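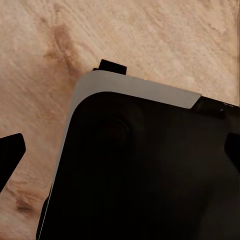
Simulation der neuen Greifstation: schwarzes Objekt mit grauer Leiste zwischen den beiden Greiferfingern.

Neues aus der Montage in Jadville

Seit Anfang Oktober probieren wir bei Flemska die Arbeit der Greifstation zuerst am Bildschirm aus. Das Programm heißt Skelo. Wer in der Linie arbeitet, darf die Bewegungen mit ansehen und Änderungen vorschlagen, bevor an der richtigen Maschine etwas eingestellt wird.

Pro Schicht heben wir heute fast 500 Gehäuse von Hand auf den Prüfplatz. Diese Arbeit soll ab Dezember die Station übernehmen. Das Prüfen selbst bleibt bei uns – die Oberfläche, die Kanten und der Sitz der Leiste werden weiter von Menschen kontrolliert. Für die Kolleginnen und Kollegen vom Prüfplatz kommt das Einrichten der Station als neue Aufgabe dazu.

Kumiko Kubo leitet die Schulung. Sie hat vorher im Werk Ebihara eine ähnliche Umstellung begleitet und kennt auch die Sorgen, die es dabei gibt. Viele fragten in der Versammlung nach den Schichtzulagen. Diese bleiben unverändert, so steht es in der Vereinbarung vom 23. Oktober 2021.

Die Listen für die Schulung hängen neben der Stempeluhr. Bitte tragen Sie sich mit Name und Schicht ein.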